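June, bench notes, cart station

Went through the handling rules with Divya and Usha before the afternoon block. The sheet we inherited from Urkamby was written for boxed parts and says nothing useful about soft packaging, so we are rewriting section 2 as we go.

Agreed so far:
Arm speed stays at 30 percent whenever a drawer is open. The old sheet only asked for this with a person inside the tape.
Grip force is set per item and written down before the first pick. No carrying over the value from the last item, even if it looks close.
Hold for two seconds after the lift before any sideways move.
Drawer state gets called out loud by whoever has the stop button. Open, closed, or not sure — and not sure means stop.

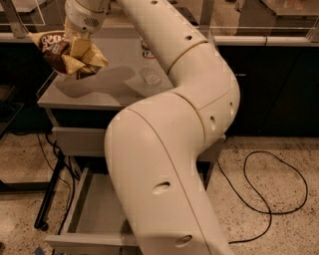
Usha wants cables handled as their own item on the start checklist, with a name next to it. I agree. At present it sits under "general tidiness" and gets ticked without anyone looking at the floor. Proposed wording: no loose cable within reach of a caster or a foot, checked again after every cart move. Divya would add a time limit, 10 minutes at most between finding one and fixing it. I think that's too generous, it should be before the next run.

Still open: whether snack bags count as fragile. Kamala says yes, as a crushed bag spoils the item even when the place is good. Balakrishnan scores only on position. We need one answer before the log goes to Coltutine, or the numbers from the two shifts can't be compared.

Rocío to type up section 2. I'll redo the checklist and tape it by the stop button. Old copies in the binder to be pulled, there are about 8 of them.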